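Oiling a table top: how long between coats?
Home > Woodwork and Finishing > Oils and waxes

quietlathe
Started the kitchen table top last weekend and I'm getting mixed advice. The tin of Cleltari hard wax oil says 26 hours between coats. The man in the shop said leave it two days. It's an indoor table, used for meals and homework. I sanded to 120 and then stopped, as the tin said not to go finer. First coat is on and feels a bit rough in places.

Do I sand again before the second coat, or leave it alone?

Tobermill
Go over it lightly by hand with a fine pad, wipe off the dust, then put on the second coat. The roughness is raised grain. Everybody gets it with the first coat.

I'd wait the two days. The times on tins are for a warm workshop and most of us are doing this in a spare room with the window open.

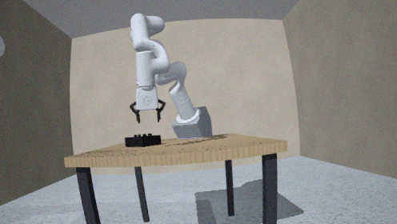
The other thing is how much you put on. People flood it, then wonder why it's tacky a week later. A 90 ml splash should do a coat on a small top. Work it in, wait a quarter of an hour, and wipe off everything that hasn't gone in.

hobnail_jen
Disagree on the waiting. I've used Cleltari on three tops and always gone by the tin. If it feels dry and doesn't smell strongly, it's ready. Leaving it longer did nothing for mine apart from letting more dust settle.

Agree about thin coats though.

Tobermill
Fair enough, but what's your room like? Mine is at the back of the house and never gets properly warm before June.

hobnail_jen
Heated. So yes, that might be the difference.

quietlathe
Mine isn't heated. I'll wait the two days then. Is a third coat worth it? I paid almost 30 for the tin and there's plenty left.

Posted by: Siiri Pärn

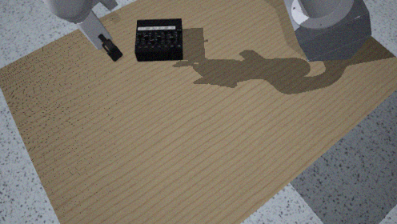
Siiri Pärn

Third coat only where it gets used hard, in my view. I did the whole of ours and it ended up shinier than I wanted. I had to cut it back with a grey pad and a lot of elbow grease.

Do the underside as well, at least one coat. If you only seal the top, the board takes up damp from below and can cup. Mine moved enough that you could see light under a straight edge.

marl_and_clay
The underside thing gets repeated on every forum. Oil hardly slows moisture down at all. Boards cup from how they were sawn and how they're fixed. Slotted brackets will do more for you than a coat underneath.

Siiri Pärn
I had slotted brackets. It still cupped, and it settled after I did the underside.

marl_and_clay
Could have settled anyway when the weather changed.

Tobermill
You two had this same argument in the Varkik worktop thread. One coat underneath costs next to nothing, so I do it and don't think about it.

quietlathe
Done the underside this morning. Top gets its second coat tomorrow. Would a 260 grit sheet be too fine for knocking the grain back? I haven't got a pad.

Tobermill
That's fine between coats. Light pressure, along the grain, and lay your rags out flat outside to dry afterwards. Don't leave them in a heap, they can catch fire.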